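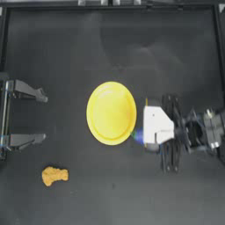 Chapter 2
Reading Issue Marks on Field Equipment

Most pieces of wartime field equipment carry at least one mark that was never meant for the user. Stores clerks, inspectors and repair shops each stamped, inked or painted their own codes, and a single canvas water bottle carrier may show the work of all three. This chapter deals with the order in which those marks were applied and the methods used to date them.

The main source is the Kumarasinghe collection, which holds 217 marked items of webbing, mess gear and small tools. Of these, 94 have a legible maker's stamp. The rest must be dated from inspection marks alone, or from construction details such as stitch count, rivet pattern and the type of metal used in buckles and tabs.
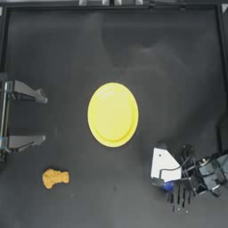
Figure 2.1 Yellow round plate on a dark work surface, seen from above.

Three terms are used throughout. A maker's mark identifies the factory. An acceptance mark shows that an inspector passed the item into service. A depot mark records a later event - repair, reissue or transfer - and can be several years newer than the object that carries it. Students often confuse the second and third, and many published dates are wrong as a result.

Depot marks from Silto and Bunance are the easiest to learn. Silto used a letter over a two-digit year, normally struck with a cold punch. Bunance used an ink stamp in an oval border, which fades to brown on cotton and may be readable only under ultraviolet light. Plorine marks are less consistent and are treated separately in Section 2.4.

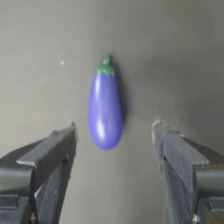
Where two depot marks overlap, the upper one is the later. This rule holds for ink on cloth but is less secure on metal, where a deep early strike can appear to cut through a shallow late one. Examine the edges of each character under low magnification and record the direction in which the metal has been displaced.

2.1 Maker's Marks

A maker's mark normally consists of initials, a year and sometimes a town. On webbing it is found on the inner face, close to a seam. On metal mess gear it is struck on the handle or underside before plating.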